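Parkville Supporters List
Home | Archive | Threads | Search | Subscribe | Log in

Re: [parkville-fans] Bus for the Otow match
From: Nga Lưu
Date: 31/05/2026

Hi Vinh, and hello everybody,

Vinh Khổng wrote:
> Does anyone know if we're still running a bus to Otow? My
> brother wants to come too, and he's asking if Kiều will be
> fit to start. I'd hate to drive that far for another 0-0.

Yes, the bus is on! I spoke to the driver on Friday and we have 70 seats, so please bring your brother (and anyone else who can sing, we were awfully quiet last time). It leaves from the north parking lot two hours before kickoff, and I do mean leaves, because last November we sat there waiting on stragglers and missed the first goal.

As for Kiều, all I know is what the club put out, that she trained with the group and the ankle held up fine. My guess is she starts on the bench and gets the last half hour. I'd love to see her out on the left again, though I thought the youngster who filled in for her did very well against Batusico, especially after the break, when we finally stopped hitting everything long and let the midfield have a touch of the ball.

Otow's ground holds 3,000 and they've set aside 300 tickets for us behind the south goal. It's standing only, so wear decent shoes, and bring a jacket too, as the wind comes straight in off the river there.

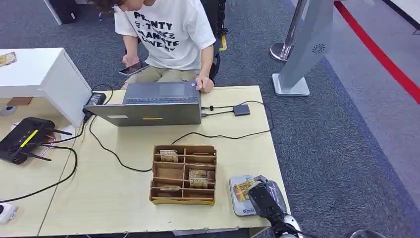 If you want a seat on the bus, just reply to me and not to the whole list, please, and tell me how many are coming. You can pay when you get on. I'll have the drum with me, but I could use somebody to carry the big flag, my shoulder isn't what it was!

And Vinh, that 0-0 wasn't so bad. We hit the post twice and I got a very good pie at halftime.

See you all there,
Nga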